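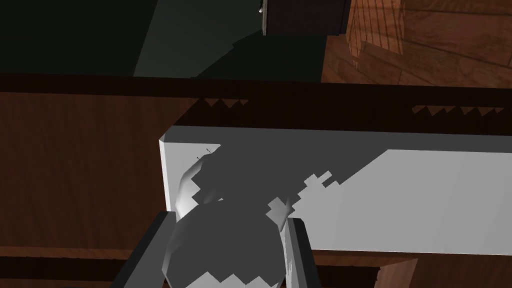

The bus is fine going in but I still can't get home after a late appointment, one passenger wrote in reply to our last report, and several others have said much the same since. Return journeys are the main subject of this report. It covers the Clulside community bus from the end of the summer timetable up to November 2025 and is for the Garnska Fund, which pays for the drivers' hours and part of the fuel.

Service

The bus has run on every planned day except two. On the first the nearside mirror was broken in the depot yard and a replacement couldn't be got until the next morning. On the second the road at Long was shut for a burst main and there is no way round it for a vehicle of that width. Passengers who had booked were telephoned on both occasions. One lady at the top end did not get the message and waited at the shelter, and we have apologised to her.

The morning run into Kumer is well used. It arrives in time for the surgery and the market, and most people on it travel every week. The midday run is quieter and carries mainly shoppers. The afternoon run back is where the trouble lies. It leaves Kumer before the hospital transfer gets in, so anyone sent on for an X-ray or a blood test has to find a lift or pay for a taxi.

We asked passengers to fill in a short card over a fortnight and had roughly 30 back. Most wanted the last bus to go later. A smaller group, mainly those who only come in for shopping, wanted it left alone as they would be waiting in the cold with frozen food. Both points are reasonable.
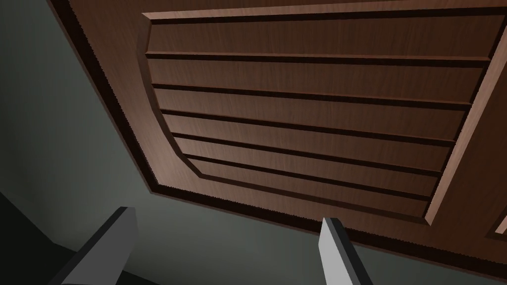

Could the last bus simply be put back to meet the hospital transfer?
It could on market days, when the driver is already on a longer shift, but on the other days it would take the driver over the permitted hours unless the midday run were dropped.

We have therefore started a trial of the later bus on market days only. The first weeks have gone reasonably well. The transfer has been late more than once and our driver has waited where he could, but he can't hold the bus for long with other people sitting on it. The surgery has agreed to tell patients about the later time when they book, and the new timetable is up in the post office, the library and the shelter. The copy at the Long stop went missing in the first week and has been put up again behind the glass.

Bookings

Telephone booking remains the most popular way to get a seat. The line is open in the mornings and is often engaged for the first part of that, and people who can't get through tend to give up and turn up at the stop. So far there has been room for them. The online form works but few use it, and those who do have found that it accepts a booking for days when there is no bus. This has been reported to the firm that set it up. Until it is put right someone checks the bookings by hand each afternoon.

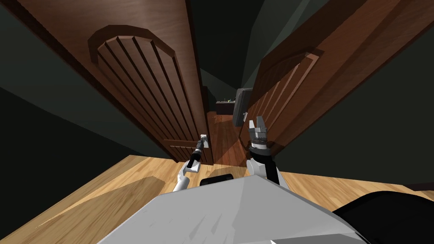
Guangming Qian

I took over the running of the service from the parish office in March and have kept to the headings used in earlier reports so that they can be compared. I have left out the long table of stops. It hasn't changed and can be sent if wanted.

Money

The grant for the year was paid in full. Drivers' hours are a little under what we allowed for, on account of the lost days and a vacancy that took longer to fill than we had hoped. Fuel is slightly over. The large item still to come is the wheelchair lift, which passed its inspection but with a note that the ramp hinge and the motor are worn and should be replaced before the next one. The garage has quoted £4,000 for the work, including fitting. The underspend on wages would cover some of this and the rest would have to come out of the reserve. I would ask the Fund to agree to the underspend being used in this way. It was given for wages and I don't want to move it without permission.

The bus would be off the road while the lift is done. The garage can fit us in over the holiday week, when we run a reduced service anyway — a hire vehicle with a lift has been priced for the market day that falls in it. 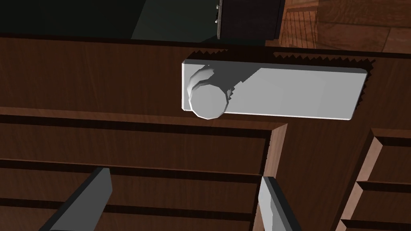

If the Fund would rather wait, the lift can stay in use for now, but the garage will want to look at it more often and will charge each time. I have asked for that cost in writing and will send it on.

Next period

The market day trial will carry on through the winter. After that we will hand out the cards again, this time also at the surgery, to reach people who have stopped using the bus as well as those who still do. Garnska's office has asked for passenger numbers split by stop. The drivers have begun noting these on the daily sheet and they will be in the next report. We also need to settle who cleans the shelter at Long, as the arrangement with the district has lapsed and leaves are blocking the drain.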